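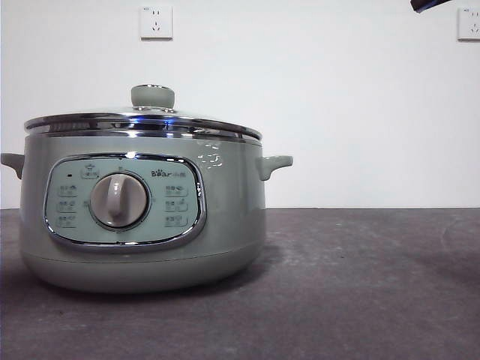
Ticket 83: Electric pot, eggs cracking and lid rattling

Status: Closed
Category: Kitchen – small appliances
Item: Green electric cooking pot with glass lid, kept on the dark grey table
Location: Plollthorpe, upstairs kitchen
Priority: Low

Problem as reported

Eggs done in the pot are coming out cracked. Some have a thin line down the side, and some have split and leaked white into the water. The lid also rattles once the water gets going and a bit of water spits out from under the rim and runs down onto the table. It was fine for the first few weeks. Same eggs, same carton size, same shop.

The pot has a dial on the front and we have been using it the same way each time: eggs in, cold tap water over them, lid on, dial turned all the way up until it boils, then back down. Eggs come straight out of the fridge.

Can someone check whether the pot is running too hot or whether it needs replacing?

Log

Monday, 9:40 am
Ticket picked up. Asked for the make and wattage. Reply: it is a Bear, bought through Lidside, and the label underneath says 2,000 watts. Receipt has been found. Still under warranty, so no one is to take the base off.

Monday, 11:15 am
Looked the pot over, unplugged. Body is clean. No dents in the steel band on the lid. Glass is fine. The knob on top of the lid was slightly loose and turned by hand. Tightened it from the inside with a screwdriver. This may be part of the rattle but I doubt it is all of it.

Both side handles are firm. Dial turns freely and doesn't slip.

Monday, 11:30 am
Filled the pot to the halfway line and ran it with no eggs, lid on, dial at full. It came to a hard boil and the lid started to lift and drop. Turned the dial down. It kept boiling hard for a good while before it settled. So the dial does work, but the pot is slow to react. Anything sitting in the water during that time is being knocked around.

Checked the inside once it had cooled. There is a chalky layer of scale over the bottom. Plollthorpe water is hard and the kettle in the same kitchen has it too.

Monday, 2:05 pm
Descaled with white vinegar and water, equal parts, left to sit with the power off. Rinsed it out and repeated. Most of the scale came off. One patch near the wall of the pot needed a soft sponge. Please don't use the green scourer on it, it will mark the coating.

Tuesday, 10:20 am
First test with eggs. Five eggs from the fridge, done exactly the way it was described in the report. Two cracked. The lid rattle was less than before but still there at full boil. Descaling has helped the rattle and hasn't fixed the eggs.

Tuesday, 10:50 am
Asked whether the eggs are looked at before they go in. Reply: no, they go from the carton into the pot. Asked for the rest of the carton to be left out so it can be checked before the next test.
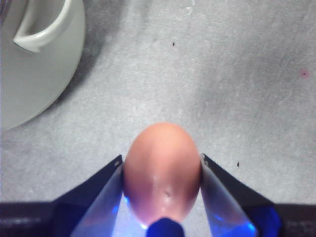
Tuesday, 1:30 pm – shell check

Went through the brown eggs from the same carton, one at a time, under a good light. There is a small dark pit in the shell of one, a bit below the middle, and the rest of that shell is smooth. A pit like that is easy to miss if you only look at the top of the egg in the carton, so turn each one right round. I ran a fingernail over it and could feel a dip but no line leading away from it.

Small pits and bumps are common on shells and the egg is fine to eat. They can be a weak point in boiling water though. A hairline crack is a different matter and those should be used the same day in something cooked through, or thrown out if the inside has started to leak.

The pitted egg was set aside for the second test and marked with pencil on the narrow end.

Tuesday, 2:10 pm
Second test. Nine eggs, including the pencilled one. Changes made:

Eggs left out of the fridge while the water was heating.
Water brought up with the dial at the middle setting, not full.
Eggs lowered in with a slotted spoon, one at a time, once the water was at a low simmer.
Folded cotton cloth laid flat on the bottom of the pot, under the water and well clear of the rim.
Lid on, but dial turned down a notch before putting it on.

Result: the pencilled egg cracked, a short line starting at the pit. No leak. All the others came out whole. No rattle and nothing spat onto the table.

Tuesday, 3:00 pm
Called the Lidside service desk and described the rattle and the slow response on the dial. They said some lid movement at full boil is normal for this pot and that it holds heat for a while after being turned down. They did not want it sent back. They did ask that it not be filled past the top line, and going by the water mark inside, it had been.

Thursday, 8:45 am
Follow-up with the person who raised the ticket. They used the new method for a batch on Wednesday night and again this morning. One egg cracked in the first batch, none in the second. They would like to skip the cloth because it is one more thing to wash. I said to try it without and see. The slower heating is probably doing most of the work.

Cause

More than one thing. Cold eggs were being brought up fast on the full setting and then knocked together at a hard boil. The pot was overfilled, which accounts for the water coming out under the lid. Scale on the bottom and a loose lid knob added to the noise. At least one egg had a weak spot in the shell before it went in. No fault found with the pot.

What to do from now on

Turn each egg over and look at the whole shell before it goes in. Put pitted ones aside for baking or scrambling.
Take eggs out of the fridge first, then start the water.
Dial at the middle setting. Full is for pasta.
Keep the water under the top line.
Descale once a month with vinegar. Same day as the kettle is easiest.
If the lid knob comes loose again, tighten it from the inside and stop when it is snug. Over-tightening can crack the glass.

Comments

Added Thursday, 12:10 pm: Does it matter if the egg has a spot that is only a colour and not a dip?
Reply: No. Freckles on the shell are fine. It is the ones you can feel with a fingernail.

Added Thursday, 12:25 pm: Can we use the Nassar steamer tray in this pot instead of putting the eggs in water?
Reply: Measured it. The tray is too wide and sits on the rim, so the lid won't close. A smaller one would work. Not part of this ticket – please raise a new one if you want it ordered.

Ticket closed Thursday, 4:30 pm. Reopen if the rattle comes back after the next descale.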